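November 29, 2024

Quiet day in the shop with half the building gone for the holiday, so I finally got to the sourdough-crock glaze tests that Minttu Riihimäki and I have been putting off since July. Writing it all down now before I forget which shelf was which (again).

Quick recap for anybody reading over my shoulder: the Stirkau white is lovely on the test tiles and then crawls like crazy on the big crocks. It pulls back from the rim and leaves bare patches the size of a thumbnail. Minttu thinks we're putting it on too thick. I think it's the dust, plus the fact that we bisque the crocks in the old Jerard kiln and the tiles in the little one. We've been arguing about this for months, very happily, over a lot of coffee.

So, what I did. Mixed a fresh batch, 1,000 grams dry, sieved twice. Let it sit through lunch and stirred it again. It still felt heavier than I like, so I thinned it until my finger came out with the knuckle lines just showing. I added 656 grams of water up front and then lost track of the splashes after that, sorry Minttu, I know, I KNOW. Next batch I'll weigh the jug before and after.

Then four crocks, all from the same bag of Tastum stoneware:

- A: wiped with a damp sponge, one dip
- B: wiped, two dips, dried in between
- C: not wiped, one dip
- D: not wiped, two dips

B already had hairline cracks around the rim before it went anywhere near the kiln, and D is worse, with a flake the size of a lentil that came off on my thumb. I rubbed the cracks on B down with a dry finger and left D alone so we can see how bad it gets. A and C both look fine to me. If C comes out clean then my whole dust theory is toast and I'll be buying the pastries.

Loaded everything on the middle shelf with A at the front left and then clockwise through D. Cone pack behind B. Slow start, because the crocks are thick at the foot and I don't want to lose one to steam like the Ekanayake order (still not over it). That was a commission for 33 pieces and we had to remake the biggest one with the deadline right on top of us.

Other stuff while I'm here:

The tile labels are a mess. Pencil rubs off, tape burns off, and the iron oxide wash bleeds if you so much as look at it. I want every tile to have a hole at the top so we can string them by recipe and hang the sets over the glaze bench. Punch the hole at leather hard with the 4 mm cutter, and please don't go any closer to the edge than a finger width. Two of mine split.

Also, the sieve brush is shedding bristles into everything. I picked out what I could find. New one goes on the shopping list, along with wax resist and more of the fine sponges.

Kiln should be cool enough to crack open tomorrow after lunch. Minttu, don't peek without me!
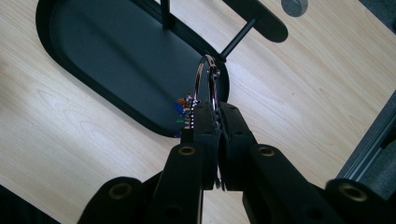
Silver ring, held in the black jaws.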